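Die Küche hinter dem schwarzen Vorhang

Im Technikkurs am Berufskolleg Brurdale lernen Jugendliche, zwei Roboterarmen das Aufräumen beizubringen. Ein Nachmittag zwischen Kabeln, Spielzeug und sehr viel Geduld.

Wer dienstags kurz nach zwei die Tür zum Werkraum aufmacht, muss sich erst einmal an das Dunkel gewöhnen. Die Rollos sind unten, jemand isst einen Apfel, jemand anderes flüstert Zahlen in ein Headset, und irgendwo surrt es so leise und gleichmäßig, dass man sich nach ein paar Minuten fragt, ob man es sich nur einbildet. Es riecht nach Teppichkleber und warmem Staub, ein bisschen also wie in jedem Werkraum, in dem man selbst einmal gesessen und ein Vogelhaus verleimt hat. Nur dass die jungen Leute von der Arbeitsgruppe Myung – den Namen haben sie sich im ersten Halbjahr gegeben, und das Abstimmungsergebnis soll knapp gewesen sein – keine Vogelhäuser bauen.

Ihre Aufgabe klingt so alltäglich, dass man beinahe enttäuscht ist: Spielsachen nehmen, heben, ablegen. Ein Kleinkind erledigt das nebenbei (jedenfalls wenn es Lust dazu hat, Eltern wissen Bescheid). Für die Gruppe steckt darin der Stoff eines ganzen Schuljahres, von der Gelenkgeometrie bis zur Frage, wie fest man eigentlich zufassen darf. Ein glattes, flaches Teil will anders angepackt werden als ein rundes, und am Korbrand wird es noch einmal eng, da geht es um Millimeter und um den Winkel des Handgelenks.

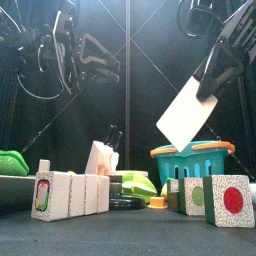

Am schwersten sei das Loslassen, meint I-seul So. Beim Greifen sehe man ja wenigstens, ob man richtig liege, aber beim Ablegen habe sie wochenlang immer einen Moment zu früh aufgemacht und sich dann jedes Mal über sich selbst geärgert. Inzwischen zähle sie innerlich bis zwei, und das helfe mehr als jede Formel an der Tafel.

Solche kleinen Kniffe wandern in ein Heft, das auf der Fensterbank liegt und in das alle hineinschreiben dürfen. Es ist ein herrlich unordentliches Dokument, mit Kaffeerändern, Skizzen von Handgelenken und einer halben Seite Streit darüber, ob man beim Üben Musik hören soll. Daneben gibt es natürlich die ordentliche Buchführung am Rechner, und die ist beachtlich: 1332 Durchgänge hatte die Gruppe bis Ende April aufgezeichnet, bis zum Sommer sollen es 2831 werden. Woher die krumme Zahl kommt, wollte mir zunächst keiner verraten. Dann erfuhr ich, dass sie aus der Wettbewerbsausschreibung von Huveck stammt, wo im Juni die Schulgruppen aus der ganzen Region gegeneinander antreten, und dass die Konkurrenz aus Lostville dem Vernehmen nach schon deutlich weiter ist.

Frans Van Hecke nimmt das gelassen. Er leitet den Kurs im zweiten Jahr und hat eine wunderbar ruhige Art, neben einem stockenden Versuch zu stehen und erst einmal gar nichts zu sagen. Acht Jugendliche hat er in der Gruppe, und wenn man ihn nach dem Wettbewerb fragt, erzählt er lieber von der Schülerin, die zu Weihnachten noch keine Zeile Code lesen konnte und jetzt den anderen die Fehlermeldungen übersetzt. Eingreifen tut er nur, wenn jemand zu schnell wird. Dann legt er zwei Finger auf die Tischkante, und das ganze Zimmer weiß, was gemeint ist.

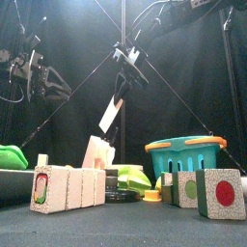

Über das richtige Maß an Unordnung kann man in dieser Gruppe übrigens lange reden, und ich habe es an jenem Nachmittag ausgiebig getan. Ein leerer Tisch, so haben sie es mir erklärt, mache die Sache zu bequem, dann lerne man eine einzige Bewegung und stehe beim nächsten Aufbau wieder dumm da. Also darf es ruhig eng werden, und manches muss auch halb verdeckt liegen, wie die flache helle Ablage, vor der sich andere Sachen drängen. Die beiden Würfel mit dem grünen und dem roten Kreis stehen vorn rechts dicht beieinander, der türkisfarbene Korb mit seinen orangefarbenen Griffen weiter hinten, und dazwischen muss sich ein Arm erst einmal zurechtfinden. Ich hätte längst etwas umgestoßen, das gebe ich gern zu.

Gegen vier werden die Rollos hochgezogen, alle blinzeln, und plötzlich ist es wieder ein ganz gewöhnliches Klassenzimmer mit zu wenigen Steckdosen. I-seul So schreibt noch etwas ins Heft, streicht es durch und schreibt es noch einmal größer darunter. Nächsten Dienstag ist das Handgelenk dran.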